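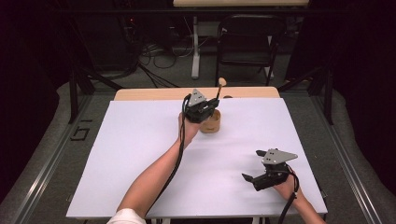 Food and Nutrition, Level 2
Primbridge Adult Learning
Handout 9: Dietary fibre
Tutor: Denise Catterall

Read this before the session and bring it with you. You will also need your food diary from Handout 8. If you have not kept the diary, write down everything you ate yesterday and use that.

1. What fibre is

Fibre is the part of plant food that we cannot break down in the small intestine. Most of it is carbohydrate, made of long chains of sugar units, but the links between the units are of a kind our own enzymes cannot cut. It passes into the large intestine more or less as it was eaten. Some of it is then fermented by the bacteria that live there and the remainder leaves the body.

Meat, fish, eggs, milk, butter and oil contain no fibre unless it has been added. This is worth learning, as people lose marks on it every year. A chewy steak is tough, and toughness in meat comes from muscle and connective tissue, which are mostly protein.

Older books call fibre "roughage". Avoid the word in written work. It suggests something scratchy, and a good deal of fibre is soft or dissolves completely.

2. Types of fibre

You will see fibre split into soluble and insoluble. The split is a simple one and most plant foods contain both, but it is still useful.

Soluble fibre
Mixes with water, and some kinds form a gel. Found in oats, barley, beans, lentils, apples, citrus fruit and carrots. The main ones to know are pectin and beta-glucan. Gel-forming fibre slows the emptying of the stomach and slows the uptake of glucose. Beta-glucan also lowers blood cholesterol by a modest amount when eaten regularly.

Insoluble fibre
Does not dissolve. Found in wheat bran, wholemeal bread, brown rice, nuts, seeds and the skins of fruit and vegetables. The main one to know is cellulose. It adds bulk to the stool and shortens the time food takes to pass through the large intestine.

Resistant starch
Starch that escapes digestion in the small intestine. Found in cooked and cooled potatoes, slightly green bananas, pulses and whole or coarsely milled grains. It behaves like a fermentable fibre. Cooling a cooked potato raises the amount of resistant starch, and reheating it does not take all of it away again. We will come back to this when we do starch in more detail.

3. What happens in the large intestine

The bacteria in the large intestine ferment part of the fibre and produce gases and short-chain fatty acids. There are three of these fatty acids you should be able to name: acetate, propionate and butyrate. Butyrate is the main fuel for the cells lining the colon. The gases are hydrogen, carbon dioxide and, in some people, methane.

Because some energy is recovered through the fatty acids, fibre is not calorie free. For labelling in the UK it is counted as 2 kcal per gram, compared with 4 kcal per gram for other carbohydrate.

4. How much

The UK recommendation for adults is 30 g a day. For children it is lower and goes up with age:

2 to 5 years: 15 g
5 to 11 years: 20 g
11 to 16 years: 25 g
16 and over: 30 g

Most adults in this country eat a good deal less than 30 g.

These figures use the AOAC method of measuring fibre. Older UK tables used a different method (Englyst, giving non-starch polysaccharides, or NSP), which leaves out resistant starch and lignin and so gives lower numbers. The old target of 18 g NSP and the 30 g AOAC target cannot be compared directly. If you are using one of the older food tables from the resource room, look at the column heading before you copy anything.

5. Reading the label

Fibre does not have to be listed on a UK nutrition label unless a claim is made about it, although many makers list it anyway. Two claims are controlled:

"Source of fibre": at least 3 g per 100 g, or at least 1.5 g per 100 kcal
"High fibre": at least 6 g per 100 g, or at least 3 g per 100 kcal

Words such as "wholesome", "rustic" and "farmhouse" tell you nothing about fibre. Brown bread can be made largely from white flour with colour from malt. Look for "wholemeal", or look for a whole grain near the start of the ingredients list.

Worked example
A Brilamcombe oat loaf gives 7.5 g of fibre per 100 g. One slice weighs 38 g.

7.5 ÷ 100 × 38 = 2.85 g per slice
Two slices = 5.7 g

The loaf has more than 6 g per 100 g, so it can be sold as high fibre. Two slices supply 19 per cent of the adult recommendation (5.7 ÷ 30 × 100).

Now try this one. Bornar lentil soup gives 2.4 g of fibre per 100 g and the energy is 82 kcal per 100 g. The carton holds 600 g and the label says it serves two.

(a) How much fibre is in one serving?
(b) Can it be called a source of fibre on the weight rule?
(c) Can it be called a source of fibre on the energy rule?

Show your working. Part (c) is where most groups slip up. Work out the fibre per 100 kcal first and then compare.

6. Increasing intake

Go up in small steps, over a few weeks. A sudden large increase often causes wind, bloating and cramps, and people then give up. Fluid should go up as well. Bran eaten dry and in quantity can make constipation worse.

Changes that make a real difference for little effort:

Swap white bread for wholemeal
Leave the skins on potatoes, including for mash
Add a tin of beans or lentils to mince, stew or curry
Eat fruit whole. Juicing leaves most of the fibre behind
Oats or a wholewheat cereal at breakfast
Keep frozen peas in. They are cheap and compare well with most fresh vegetables

Peeling, straining and milling all lower the fibre in a food. Ordinary boiling softens the cell walls and changes the texture but the total does not fall very much.

7. When more fibre is not the right advice

Some people are told by a doctor or dietitian to eat less fibre, for example during a flare of Crohn's disease, if there is a narrowing of the bowel, after some kinds of bowel surgery, or before a colonoscopy. In irritable bowel syndrome the type matters. Oats and linseed are often tolerated, and wheat bran often makes things worse.

Children under two fill up quickly on bulky food and may then take in too little energy. They should have a mix of starchy foods and not only the wholegrain ones.

Very high intakes of unprocessed bran can reduce the absorption of iron, zinc and calcium, owing to phytate. With a mixed diet this is rarely a concern. Yeast breaks down some of the phytate when bread is left to rise, which matters more in places where unleavened bread is the main food.

On this course you are learning general nutrition. If someone in your family or at work has a bowel condition, refer them to their GP.

8. Key words

Fermentation, pectin, beta-glucan, cellulose, lignin, resistant starch, short-chain fatty acid, phytate, AOAC, NSP

Write a one-line definition of each in your glossary. Lignin is not covered above. It is in the Oshima booklet, in the section on plant cell walls.

9. To do before next time

Add up the fibre in one day of your food diary, using the tables at the back of the Oshima booklet. Set it out in three columns: food, weight eaten, fibre in grams. Give a total and say what percentage of 30 g you reached. Then suggest two changes you would be prepared to make, and work out the new total.

Where you did not weigh a food, use the portion sizes on the green sheet and put a P beside it. Marks are for method and clear working. A low total does not lose marks.

Handout 10 is on fats and oils. Please bring an empty margarine or spread tub with the label still on.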